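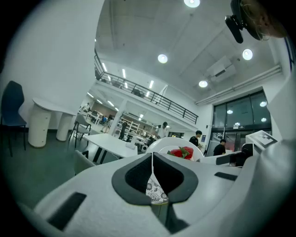

*Fig. 1. Strawberry on the dish, just above the gap between the finger pads. Marker block at right.*

# Week 4: Where is my gripper?

Okay, last week we got as far as reading images off the gripper camera and saving them without dropping any. This week we want a pose for every one of those images, meaning a position and an orientation. It's my favorite lecture of the course (I know, I say that a lot) and it's the one where your homework code is most likely to blow up.

Start with Fig. 1. You and I look at it and go straight to the strawberry. The pose tracker couldn't care less about the strawberry! It wants corners, and it wants them on things that stay put. So go through that picture and sort what it could grab onto:

- **Good:** the balcony railing, the edges of the white table, the ceiling lights if they aren't blown out.
- **Bad:** the people in the background. They have plenty of corners, but they walk off with them.
- **Sneaky:** the round reflections in the glass on the right. A reflection slides when you move, so it looks like a real point and gives you a wrong depth.
- **Mask it:** the gripper body. It fills most of the lower half, and it's bolted to the camera, so every corner on it votes for "we haven't moved."

That last one gets somebody every year. Draw the mask once, by hand, and save it next to the calibration file. In Skilon the setting is `static_mask`, and it's off by default.

## Markers and the second camera

The room gives you the motion of the camera. It doesn't tell you how the left gripper sits relative to the right one, and for any two-handed task that's the number you want. That's why we also run a head view and put marker cubes on both grippers.

Why a cube? A single flat marker seen from far away has a flip problem: two different tilts give almost the same four corners, and the solver jumps between them. With two faces in view, the corners aren't all in one plane and the flip mostly goes away. Give the solver all the corners from one cube **together**. Please don't solve each face and average the rotations. I've graded that one too many times.

Look for the two cubes below before you read on. The patterns on the right one are larger, so check which marker size your config file is using for each side. 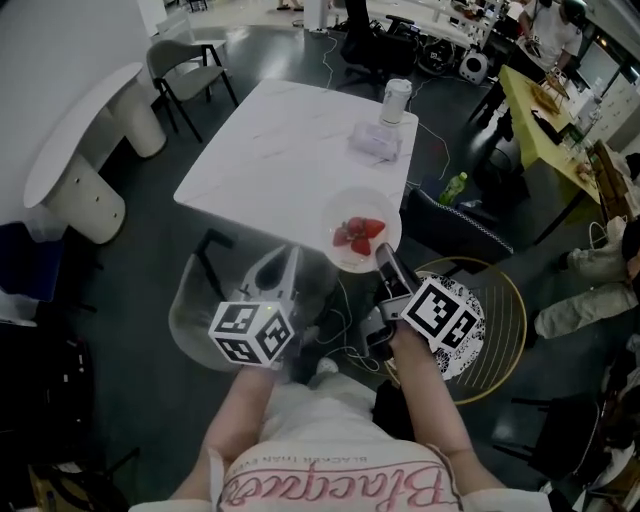 ## Lining up the clocks

We now have two streams with two clocks. Quick recipe, and it's what Plavell does inside its sync step anyway:

1. Resample both streams to 20 frames a second.
2. Take the rotation speed from each gripper track and the matching cube track.
3. Slide one against the other, keep the offset with the best match.
4. Try it again on the second half of the recording. If the offset changed, your clocks drift and one number won't do.

Use the speed, because it doesn't depend on how either camera's axes are set up. You can do this before any of the frames are lined up, which saves a lot of crying.

Now compare the next view with Fig. 1 and ask yourself what your tracker would hold onto. I like the column and the shelving.
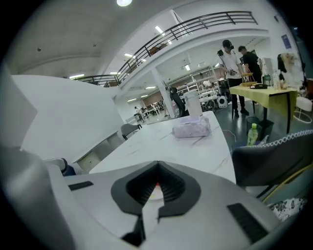
*Notes by Homa Arabzadeh, corrections by Fulgencio Esteban. Last edited 18/07/2021*

Did you pick the long white table? I did too, the first time. The edges are great, but that faint gray marbling is weak stuff, and a feature finder with a low threshold will happily fill up on it. Cap the number of points per grid cell so one surface can't eat the whole budget. The ribbed black pads down on the gripper are the opposite case: lovely strong corners, all of them useless, all of them under your mask (you did draw the mask?).

**For the lab.** Run the tracker on the practice recording, which has 3,000 images. Frame 112 is the one where most people lose track, so plot your point count on both sides of it. Then turn the mask off and run the first 300 again. Hand in both plots and a few lines on what changed.

Fulgencio has the answer script for the cube part and will go over it in the lab. Bring your own calibration file, and bring the right one!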